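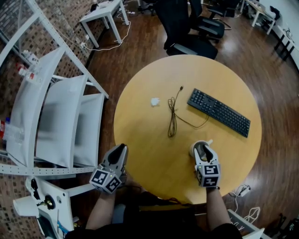 Keyboard and cable on the round table, Orville office.

Niltari Visitor Shuttle: Progress Report, Second Period

Grant purpose: seasonal shuttle service linking the Niltari ruins, the Sang waterfalls and the town of Orville
Reporting period: March through June

1. Status

The shuttle has operated on its full timetable since the start of April. The route is 76 miles end to end and runs once in each direction per day, with a connection at Sang for passengers who want to spend the night there and continue the next morning. The March start named in the grant agreement was missed because the road permit for the upper section came through late. No grant money was spent on vehicle hire during the gap, and the unspent amount has been carried into the current period under the vehicle line.

Departures are 7:30 a.m. from Orville and 2:15 p.m. from the Niltari gate. The afternoon departure was moved from 1:45 p.m. in May. Passengers arriving on the morning run had been left with too little time at the upper terrace, and several missed the return.

2. Fares and ticketing

The through fare remains as agreed. A hop-on ticket, valid for three days and sold at the Orville bus station and both hotels in Sang, was added in May. Most hop-on tickets have been sold to visitors without a rental car who plan to stop at the waterfalls. Sales at the Niltari gate have been low. The kiosk there closes at noon, and arriving passengers have usually bought a ticket before boarding.

Online booking is provided by Jeltora. The booking page was set up with one seat pool for the whole route, so a seat sold from Orville to Sang was shown as taken all the way to Niltari. Separate pools for the two legs were put in place in June. We have asked Jeltora to correct the spelling of two stop names and to show the Sang layover on the confirmation message. Both requests are open.

3. Passenger data 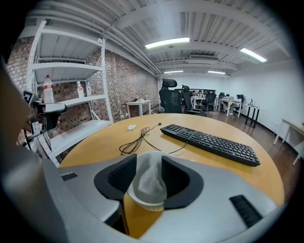 Drivers record boardings and departures by stop on paper sheets, which are returned to the Orville office in weekly bundles. The sheets are entered by hand into a single table: date, run, stop, number on, number off, ticket type. Entry is quick on a full-size keyboard with a number pad, such as the black one on the round table, and much slower on the laptop that was used in April. The April sheets have been entered a second time and compared with the first pass. Differences were found on 13 sheets, mostly transposed digits, and have been corrected. The boarding table for the period will be sent as a separate file.

The sheets do not capture where a hop-on passenger started the trip. A column for this was added to the June version of the form. Drivers on the morning run fill it in consistently. On the afternoon run it is often blank – boarding at the gate is rushed – and those entries should not be used for planning.

4. Stops and signs

Signs are installed at Orville and Sang. The Niltari sign is made but not mounted. The site office wants it placed 50 yards below the gate, outside the protected area, and we have agreed to that location. A shelter at the same spot was in the original proposal and is on hold until drainage on the shoulder is repaired by the road department.

Printed timetables: 200 copies were delivered to hotels and the bus station. They show the old afternoon departure. Correction stickers were applied to all copies still on the racks.

5. Changes requested

We request approval to move the unspent shelter funds to vehicle hire, to extend the service by four weeks after the planned end of season. If the shelter site becomes usable before then, the request will be withdrawn.

6. Next period

Mount the Niltari sign. Reprint the timetable with the 2:15 p.m. departure. Run a short passenger survey on board, in English and Spanish, covering length of stay and onward transport. Obtain a written quote from the vehicle supplier for the extended season.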